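Manipulation Lab, Handout 4: Recording Demonstrations by Hand

Instructor: Naveen Tomar
Room: Somdale lab, lower floor
Due: your team's recordings and log sheet, before the May review

What this lab is for

In Handout 3 you drove the arm with the joystick and found out how slow that is. Most teams needed several tries to pick up one block. In this lab you leave the arm alone and do the task yourself, holding the grippers in your own hands. The recordings go into the training set that your team will use for the final project.

You will work on table-setting tasks. They look easy, and for a person they are. For a gripper with two stiff jaws they are a good deal harder, and you should expect to spend your first session learning to move slowly.

Before you start

Read the safety sheet from Handout 1 again if you missed the first lab. Sleeves are fine but push them up if they are long enough to catch in the jaws. Take off rings and watches.

Each team needs one operator, one person at the computer and one person keeping the log. Teams of two can combine the last two jobs. Trade places after every 12 recordings. Tired hands give shaky recordings, and the operator is usually the last to notice.

Task list

Task A. Pick up a single utensil from the board and place it in the bowl.
Task B. Take a single utensil out of the bowl and lay it on the board.
Task C. Pick up a pair of chopsticks together and place them in the bowl with the other utensils.
Task D. Move the bowl with both grippers without spilling the utensils out of it.

Do them in order. Task C is the one that will count most in the review, so plan your time around it. Each team hands in 40 good recordings of Task C and 12 of each of the others.

Notes on Task C

The chopsticks start on the board in front of the bowl, side by side, pointing away from you. Keep the gap between them small. If they are too far apart, the jaws close on one and push the other away, and you have to stop and start again.
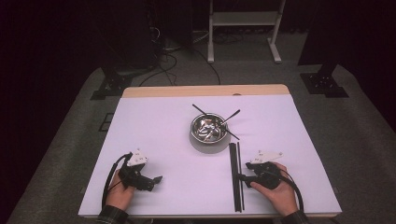 Bring the jaws in from the side, low and level with the board. Coming down from above works for a spoon or a fork handle but tends to pinch only the upper edge of a chopstick, and then it rolls. Close the jaws slowly until both sticks are held, wait a moment, then lift. Use the second gripper to steady the far ends if they swing.

Utensils already in the bowl are part of the task. Do not take them out to make room. Change how they lie between recordings, so that the handles point in different directions each time. A policy trained on one arrangement learns that arrangement and very little else. Last year's Drisholm team recorded everything with the bowl in a single spot, and their arm missed by a hand's width as soon as the bowl was moved.

Keeping the markers in view

The white plates on top of the grippers carry the square markers that the tracking software uses to work out where your hands are. If the software loses a plate for more than a moment, the recording cannot be used. The usual causes are:

Turning the wrist so far that the plate faces the floor.
Crossing one hand over the other.
Leaning over the board so that your head blocks the view.
A cable pulled across the plate.

Check your cables before each recording. Leave enough slack to reach the far side of the board – a tight cable pulls on the gripper and you will correct for it without knowing.

Running a recording

1. Set out the objects and check them against the start sheet.
2. Hold both grippers still over the board with the jaws open.
3. The person at the computer starts the recording in Iltell and says "go."
4. Do the task at an even speed. Do not talk to the operator.
5. When the task is done, return to the starting pose and hold still.
6. The log keeper writes down the number and marks it good, dropped or lost tracking.

Keep the dropped ones. They go in a separate folder and we will use them in Handout 6. Recordings with lost tracking can be deleted.

If a recording runs past 3000 steps, Iltell stops by itself. That is far longer than Task C should take, so mark it as dropped and begin again.

What to hand in

Copy your folders to the Pandey drive under your team name, with the log sheet as a plain text file. Add a half page on which task gave you the most trouble and what you changed. Say plainly what went wrong. I grade the recordings and the log, and a clean log with failures in it scores better than one with gaps.

Reading for next time: the course notes on replaying hand motion on a fixed arm, first 2 sections.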